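Who Turns Up? Public Questions at Covgate Town Council
July – Student project report, Local Government module

We loved doing this one! Our group wanted to know who uses the public question slot at Covgate Town Council, so we read the minutes of 81 meetings and noted all 126 questions asked from the floor. Parking and bus routes came up again and again, mostly from the Nimance ward.

Tullance ward was the big surprise – only 4 questions in the whole set, and every one on the same footbridge. 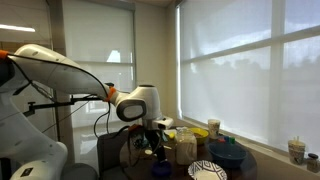
We also handed out 100 short surveys at the market, and plenty of people had no idea the slot existed. Next term we'd love to compare evening and daytime meetings.

Contact the module office | © Ghauri College | Back to top

Related reports
Postal votes in Nimance
Reading a parish budget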